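Garkonine

A command line tool for lining up gene names across old and new reference sets, written by people who got tired of doing it in spreadsheets.

What it does

You give Garkonine a file of gene names, in whatever state your lab has left them. It gives you back a file with the same rows in the same order, plus the current approved symbol, the identifier it matched on, and a column called "grumbles" that tells you what it had to swallow to get there. An empty grumbles column means a clean match. We have seen one of those.

It was built for the rare disease work at Cesel, where the variant lists go back a long way and were typed by many hands. Some used the old symbols, some used the protein name, and one contributor used a private shorthand that we have decoded except for a single entry, which has its own line in the config file and is politely skipped.

What it does not do

It doesn't call variants, annotate them, or have an opinion on whether they are harmful. It doesn't talk to your sequencer. It will not fix a column of dates that used to be genes before the spreadsheet got to them, though it will flag them (see Date damage).

Installing

You need Python 3 and a reasonable amount of patience. From the top folder:

pip install .

Then fetch the reference tables:

garkonine fetch

The tables go in a folder called refs in your home directory. If your home directory is on a shared drive with a tight quota, set GARKONINE_REFS to somewhere roomier first. People at our site skip this step and then email me, so I am putting it in the second paragraph after the install line, where they will also skip it.

Basic use

garkonine match mylist.tsv --column gene --out matched.tsv

The column can be given by name or by number, counting from 1. We had a long argument about counting from 0 and the biologists won.

Options you may want:

--species human or mouse. The default is human. Mouse works, but see Known problems.
--strict refuses any match that needed an alias. Good for publication, bad for morale.
--keep-retired leaves withdrawn symbols alone and notes them in grumbles.
--quiet stops the progress messages. The grumbles stay.

How matching works

There are three passes. The first looks for the approved symbol exactly as written. The second tries previous symbols, and the third tries aliases, ignoring case and hyphens. A name that lands on more than one gene in the same pass is marked AMBIGUOUS and left for a human being, along with the list of candidates.

That last rule gets the most complaints. Earlier versions picked the candidate with the longest record, on the theory that the better studied gene was likelier to be the one you meant. It was often right, and when it was wrong it was wrong in silence, all the way to a draft manuscript. So now it stops and asks.

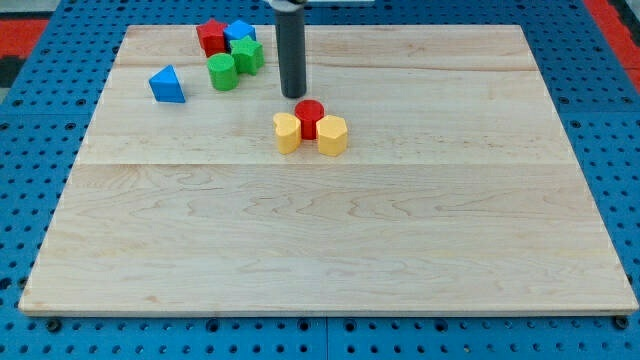 Aliases are the hard part of the whole business. A symbol is assigned once and tracked when it changes, but an alias is anything somebody once called a gene in print, and the same handful of letters may have been handed out several times by people who never met. The third pass has to look at all of them together. Think of eight colourful wooden shapes clustered on one board: easy enough to sort if each has its own slot to go to, and much less so if two of them claim the same one. The alias table has plenty of the second kind, and the file ambiguous_known.tsv lists the ones we hit most often, with notes on which gene our own group usually meant. Your group may have meant the other one. Copy the file and edit it before trusting it.

Date damage

Certain gene symbols look like dates to spreadsheet software, which helpfully converts them. Garkonine looks for anything shaped like a date in the gene column and marks it DATE in grumbles. It does not convert it back, as more than one symbol can end up as the same date, and guessing is how we got into this.

If you can get the original file from before it was opened in a spreadsheet, use that. If you are told there is no such file, ask again in a week.

The test data

The folder testdata holds 335 rows taken from real lists at Cesel, with all patient and sample information removed. Only the gene names and our hand-checked answers remain. The rows were picked for being awkward, so please don't quote your score on them as a general match rate. They include:

names with trailing spaces
names with Greek letters, spelled out and otherwise
withdrawn symbols
symbols that were merged, then split again
a row containing only the word "same"

A second, duller set of nearly 900 rows lives in testdata/plain. It is there for checking that a change hasn't broken the easy cases, which has happened 2 times and was my doing on both occasions.

Run everything with:

garkonine selftest

It should finish before your kettle does. If it takes much longer, the reference tables are probably being read over the network.

Known problems

Mouse aliases are thin. Contributions welcome.

Files saved with old Mac line endings are read as one enormous row. The error message for this used to be "unexpected gene" and is now a bit more helpful.

Pseudogenes are matched like any other gene. There is a switch to leave them out, --no-pseudo, but it relies on the locus type in the reference table and that field is blank more often than we would like.

The Osari export format is supported for reading only. Writing it would need the header checksum, and the description of how that is calculated is in a manual I haven't been able to borrow.

Windows paths with accents in them may fail. If your username is François, I am sorry.

Versions

The February release changed the order of the output columns. Scripts that pick columns by position will need a look, and scripts that pick them by name can feel smug. The current release dates from August 11, 2018 and adds --keep-retired, along with a fix for the hyphen handling that had been treating minus signs as something separate.

The reference tables have their own version, printed in the first line of every output file. Quote both when reporting a problem.

Licence

The code is under the MIT licence. The reference tables belong to the people who make them and come with their own terms, which the fetch command prints once and which you should read at least that often.

Thanks

Chiharu Sasaki checked the answers for the whole of the awkward set by hand, then checked mine, and was very decent about the difference. The De Graaf group lent us their list of retired symbols and has not asked for it back.

Bug reports go to the issue tracker. Attach the smallest file that shows the trouble, and take the patient names out first. Please.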